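From: Orestis Stergiou
To: pomley-users
Subject: Re: How many kitchen episodes before the first training run?

Yao-tsung Tai wrote:

> We have the Pomley kitchen loading and can teleoperate the arm in it.
> Before I put two people on this for all of February, how many episodes
> did you collect for Clavgate, and did you keep the failed ones? Also,
> is the wrist view worth the disk space? Our policy only reads the room
> camera at the moment.

Hi Yao-tsung,

We aimed for 3000 and trained the first policy at 300. I would do the same again. The first run was poor, but it showed us that our operators all came in from the same side, and we could fix that while there was still collecting left to do.

We keep the counter crowded. An early batch had one object on bare stone and the policy fell apart as soon as a bottle or a plate was nearby.
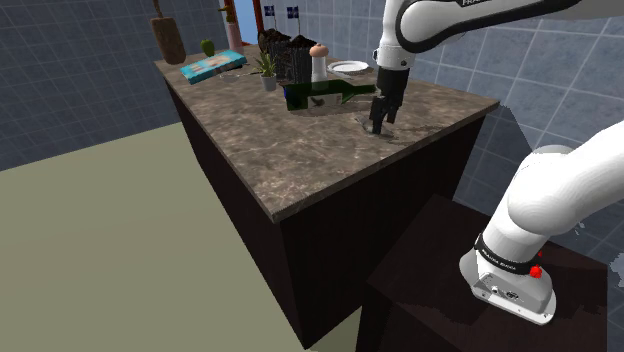
The layout is redrawn from a new seed every 26 episodes. We tried redrawing after every episode and the operators slowed down a lot, as they had to look the counter over each time before moving.

On failures: yes, keep them, but in a separate folder with a one-word tag. Ours are "missed", "dropped", "knocked" and "other". If the operator misses and then recovers within the same episode, we leave it in the main set. Those have been some of the most useful ones. Each operator gets 3 tries at a layout and then moves on.

Record the wrist view even if you don't train on it yet. From the room camera it is often hard to tell where the fingertips are relative to the object, and our reviewers were guessing at tags.

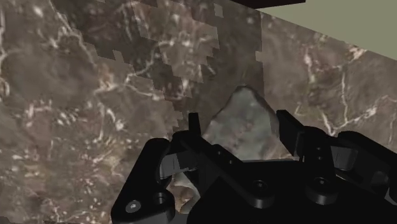

Save both streams with the same simulator step number. We used wall clock time at first and they drifted whenever rendering got slow. The Drundadlow export script expects a field called sim_step and will silently drop any episode that lacks it, so check the episode count after you export.

I can send you our seed list and the tag sheet. Tsao has a newer version of the replay checker too, but I haven't run it on anything large.

Orestis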